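Equipment Review: Stellberg Height-Adjustable Activity Table, White Top
Furniture and Fittings Section, Dedero Resource Library

Scope of review

The Stellberg activity table is sold to preschools, family centers and therapy clinics as a general-purpose work surface for seated and standing use. The Resource Library bought two units in March for the shared activity rooms at the Homby branch, where they replaced fixed-height tables from Jang that had reached the end of their service life. This review covers delivery, assembly, daily use and cleaning over a period of 30 weeks. Both units were purchased at the regular price of $382 each, and the manufacturer had no part in the review.

Delivery and assembly

Each table arrives in a single flat carton. The top is fully finished and the four legs are packed separately with the bolts, a hex key and a printed sheet. The sheet relies on drawings, and the drawing for the rear cross brace is printed in mirror image. Staff who followed it closely had to remove the brace and turn it over. Apart from this error the work is simple. The first table took two people roughly 30 minutes and the second went more quickly.

One carton had a crushed corner on arrival. The top was unmarked, but one plastic foot was cracked. A replacement was requested on a Thursday and reached the branch the following week at no charge.

Height adjustment

The legs offer 7 height settings, held by a spring pin in each leg. The lowest setting suits small children on floor cushions, and the highest is comfortable for most standing adults. Adjustment is done one leg at a time with the table turned on its side. It should be treated as a two-person task, and the table should be cleared first. Branches that expect to change the height several times a day may find this tiresome and should consider a crank model, although such models cost considerably more.

The pins on one unit were stiff when new and loosened with use. The height numbers are stamped on the inner face of the legs, where they are hard to read in a dim room. Staff at Homby have since marked the two most common settings with colored tape.

Stability

With all four feet correctly set, the table is steady at the lower and middle positions. At the top two settings there is noticeable side-to-side movement when an adult leans on the short end. This did not interfere with sorting, drawing or play activities, but the table would be a poor choice for sewing machines or for clamped tools. The feet can be turned to level the table on an uneven floor and did not work loose during the review period.

Surface and cleaning

The white top is the main reason to choose this model over its competitors. Small and brightly colored items are easy to find against it, which is helpful for matching games, for play kitchen sessions and for visitors with low vision. Pale and translucent items show less strongly, and a colored mat is advised where contrast matters.

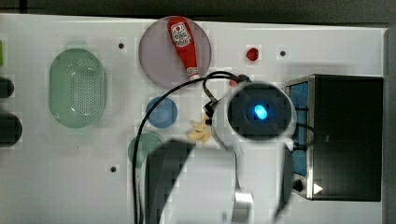 The white top in use with play kitchen items, including a red ketchup bottle on a round plate and a pale green colander.

Washable marker, poster paint and glue stick came away with a damp cloth. Ballpoint ink needed a mild cleaner and a second pass. Permanent marker left a faint gray shadow on one unit that has not been removed. The surface has picked up fine scratches near the center, visible only in low sunlight. The edge banding remains sound on all sides.

Glare was the most frequent complaint from room users. Under overhead strip lights the top can be uncomfortable to look at for long periods, and the table at Homby nearest the windows was moved after the first month. A matte version is listed in the catalog but was out of stock at the time of purchase.

Storage

The legs do not fold. Any room that must be emptied between sessions will need space for the table at its full size, or time to unbolt it.

Assessment

The Stellberg table is well made for its price and is recommended for rooms where it can remain in place at a settled height. It is not recommended for multipurpose halls or for heavy craft work. Branches placing an order should request the matte top if it is available, and should check the feet for damage before signing for delivery.

Rating: four out of five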